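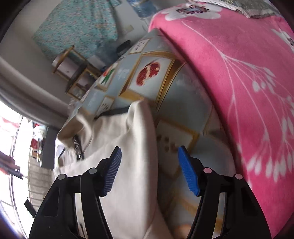 People keep asking me one thing when they hear what we do at Rislow, and it's always some version of "so when can it do my laundry?" I love that question! I've been asking it myself for most of my working life, and today I finally get to share our answer, in the form of our first Household Chores Report, out now and free to read. The short version is: some of it, slowly, and please don't leave the house yet. Take a crumpled off-white cloth, something like a towel. You and I see a cloth. A gripper with two ridged blue pads has to work out which fold is an edge and which is just a fold, and then there's a bright pink blanket with a big white flower and curving white stems right nearby, plush and soft and ready to be grabbed by mistake. Real homes are full of prints and patterns and things draped over other things, and that's where we wanted to test.

I'm Valentyna Ostapchuk, and I run the chores program at Rislow. For this report we worked in 40 homes, and we tried 3,593 separate chores from start to finish. Picking up cloths, folding them, clearing a table, putting cups back on a shelf, that sort of thing. Our software, Soma, finished 2,317 of them without a person stepping in. I was thrilled with that number for one evening, and then I sat down and read through the ones it didn't finish (bring coffee, it's a long list).

Towels were good. Flat towels were very good. Fitted sheets were a disaster, and I say that as somebody who still rolls mine into a ball. Blankets were somewhere in between: Soma can usually find a corner and lift it, but a heavy one slides back down and the whole thing starts over. Speed is the other sore spot. A hand towel that takes me a few seconds can take Soma a couple of minutes, and if you're standing there watching, that feels like a very long time.

We looked at shop work too, with help from Mayrhofer, who let us into their stockroom in February. Boxes on a shelf, same size, same spot every time, went beautifully. Then we asked for folded sweaters on a display table and we were right back to the towel problem!

"I'd trust it with the dishcloths tomorrow," says Tomás Bastos, who leads testing for us. "I wouldn't trust it with my mother's tablecloth, and I've told her so."

So, can machines do the chores yet? My own answer is that they can do a few of them in a room they've never seen before, and two years ago I couldn't have told you that. I don't think anyone should be selling you a robot housekeeper this year, and we aren't. What we're doing next is soft, heavy, floppy things, over and over, until blankets are as dull for us as towels are now.

The full report has every chore we tried, including the embarrassing ones, and 1,000 printed copies are going to libraries and community centers that ask for one.

Press contact: Elfriede Camenzind, Rislow press office. Interviews with Valentyna Ostapchuk and Tomás Bastos can be arranged on request, mornings preferred.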